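PRIDALTHORPE'S SPORTS KIT GETS A SECOND SEASON, AND A PROPER FOLD

Simex and Gidance open the February Kit Exchange to every household with a bag of old uniforms in the closet

PRIDALTHORPE, February. Most homes with children in them own at least one sports uniform that fits no one. It lives at the bottom of a drawer, or in a gym bag that is best opened outdoors. Simex, the Pridalthorpe laundry and mending shop, and Gidance, which runs the after-school sports program at the Akande Hall, would like to have it.

The Kit Exchange returns this month for its third year, with 19 drop-off points across town and a simple offer. Bring in outgrown jerseys, shorts and socks, and take home the same number of pieces in a bigger size. Families with nothing to swap are welcome to take what they need. No form is involved, a decision made after the first year, when there was a form.

Last February the exchange took in over 200 pieces of clothing. A fair share arrived rolled into balls. Several pairs of shorts came with the socks still inside them, and one jersey had been used to wrap a casserole dish, which was returned to its owner by way of a note on the hall door. All of it was washed, sorted and folded on whatever flat surface could be found, and the shortage of flat surfaces has become the running complaint of the project. Couches were drafted early on. They have stayed in service.

"We take in clothes in every condition, and we are very hard to shock," Simex said in a statement. "We would ask people to check the pockets. We have enough mouthguards."

New this year is an open folding hour at the Akande Hall, starting at 6:30 p.m. on collection evenings. Gidance describes it as a practical session for anyone old enough to play and therefore old enough to put their own things away. Parents may attend, provided they keep their hands to themselves while the folding is going on.

The session deals with the two items that cause the most grief at home. Shorts are supposed to be easy: one leg over the other, side stripe facing up, waistband pulled flat before anything else happens. The waistband is where it goes wrong. Elastic has its own plans, and a pair of shorts left to itself will bunch up at one end and spread out at the other. Jerseys are worse, being slippery and mostly sleeve. The advice from Simex is to lay the jersey face down, bring both sides to the middle, fold up from the hem and walk away before it can change its mind.

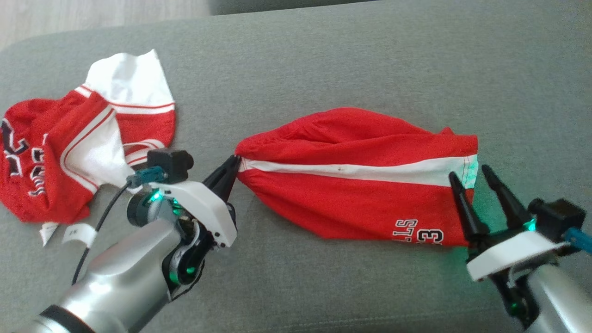
Does a uniform need to be folded before it is dropped off?
Unfolded is fine, as long as it is clean and dry. Please keep matching pieces together in one bag, with the size written on a scrap of paper if the label has faded. Everything is folded again after sorting.

Small stains and worn lettering will not get a uniform turned away. Simex mends split seams and tired elastic at no charge during the exchange, and a number that has started to peel can usually be pressed back down. Items past saving go into the rag bin, where they begin a second career on muddy cleats. The exchange cannot take footwear, helmets or anything with another town's trophy still attached.

Collection bags can be picked up at the Simex counter or from the front desk at the Akande Hall. Full bags may be left at any drop-off point during its normal opening hours. Please do not leave them outside overnight. The raccoons of Pridalthorpe have no need of a goalkeeper's shirt, but they have taken one before.

Sorted clothing goes out on racks and tables in the main hall at the end of the month, arranged by size and then by color. The color system generally holds up for the first ten minutes. Early arrival is suggested for anyone looking for the middle sizes, which go quickly. Adult extra-large socks remain in excellent supply.

About Simex: Simex washes, presses and repairs clothing for households and teams in Pridalthorpe.

About Gidance: Gidance offers after-school sports for children and teenagers at the Akande Hall. Borrowed uniforms are provided and, in theory, returned.

Press inquiries: please ask at the Simex counter. Ring the bell twice, as the dryers are loud.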